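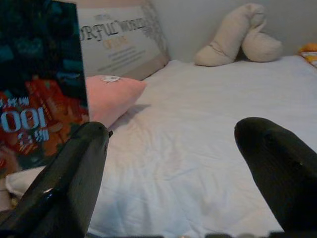 Por Pusdale, Grupo de Textiles del Hogar. Jue 15 de octubre

Figura 1. Sábana bajera blanca extendida sobre el colchón.

4. Resultados y discusión

4.1 Arrugado residual y tensión de la sábana

Primero el tejido. Se compararon 2 ligamentos, tafetán y satén, ambos de algodón peinado y blanqueado, suministrados por Tinlow. Mismo lavado para todas las piezas, mismo detergente (Ekov, sin suavizante). Secado en plano. Nada de plancha, ni siquiera en los dobladillos.

El tafetán encoge antes y luego se estabiliza: a partir del cuarto ciclo apenas hay cambio en el sentido de la urdimbre. El satén sigue cediendo. En trama la diferencia es menor y no la consideramos concluyente, faltan piezas del segundo lote.

La valoración del arrugado se hizo con la sábana puesta en la cama (un montaje como el de la Fig. 1) y no sobre mesa, como en Uchida. Motivo: la tensión del elástico cambia mucho el resultado. Una bajera que sobre mesa puntúa mal puede quedar aceptable una vez ajustada en las esquinas. Al reves también pasa, sobre todo con colchones altos, donde la tela tira en diagonal y marca pliegues cerca del borde.

Ciclos totales: 16. Las puntuaciones del satén bajan de forma regular hasta el final; las del tafetán se quedan planas. Dos evaluadores por pieza, sin conocer el ligamento. Discrepancias pocas, casi todas en piezas con costura torcida, que se mantuvieron en el análisis.

Sobre el blanqueo. Los manuales domésticos ya recomendaban en 1901 tender la ropa blanca al sol, y la práctica sigue viva en muchas casas. Aquí no se ensayó. Queda pendiente para la serie de marzo, con luz controlada y midiendo el índice de blancura antes y despues de cada ciclo.

Limitaciones: un solo tipo de colchón, un solo gramaje, agua dura. Con agua blanda cabe esperar menos rigidez en el tafetán. Tampoco se midió el pilling, que en satén suele aparecer en la zona de los pies. Los valores por pieza van en el anexo.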